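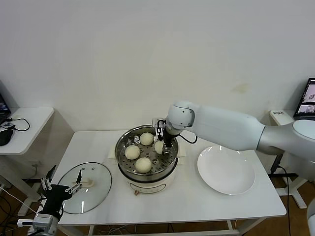 February, the gorge and the upper hut

Up at 5 and out of the house before Domenica was properly awake. She had packed the night before, so all she had to do was find her boots and get in the car. Marlies was already waiting at the Hauser parking lot with the windows fogged up, eating a roll. We paid for the whole day at the machine, which only takes coins now.

The lower trail into the gorge was open, but the sign at the footbridge said to expect ice past the second ladder. It was right. The first stretch is wide and flat, an old logging road really, and we walked it side by side and talked about Marlies's knee. After the bridge it goes to single file. The creek was low. Most of the small falls on the left wall had frozen into columns, and the big one at the bend was still running behind a shell of ice. We put our spikes on there.

I am still not sure about the new spikes. They are the Grustar ones, and the left one kept working its way around toward the side of my boot. I stopped to fix it four times before the ladders. Domenica wore her old pair with the broken strap tied up with cord and had no trouble at all.

The ladders were fine. There are 26 rungs on the long one and every one of them had been scraped clean, so somebody had been up from the park ahead of us. Past the top the path leaves the creek and goes through hemlocks for a good while. No wind in there. We saw fox tracks, and a lot of deer, and the prints of one person with a dog going the other way.

We reached the upper hut at 11:35. It was locked, as it always is in winter, but the bench on the south side was dry and in the sun. I had soup in the thermos. Marlies had brought too much cheese. We stayed longer than planned and I got cold feet from sitting, which I do every year and never learn from.

The plan had been to go on to the Drorkent overlook and come back by the ridge. From the hut it is another 60 minutes if the snow is firm. It was not firm. We went in over our knees just past the hut, tried a line closer to the trees, and went in there too. Marlies said her knee would not like it and I was glad she said it first. We turned around and took the Boto trail down, longer but easier, with the long switchbacks through the beech woods. I had not walked it since they moved the lower part. The new piece comes out by the quarry pond and adds a climb I could have done without.

Two trees down across the path below the third switchback. One you can step over, the other needs a crawl or a detour uphill. I should call the park office about it.

Back at the car a little after 3. Drove Domenica home, then stopped for gas and bread. Boots are stuffed with newspaper by the stove. Right heel has a blister starting.

For next time: dry socks in the top pocket, shorter poles for the ladders, leave the Grustars at home. Marlies wants to try the overlook again once the snow has settled – possibly from the Boto side.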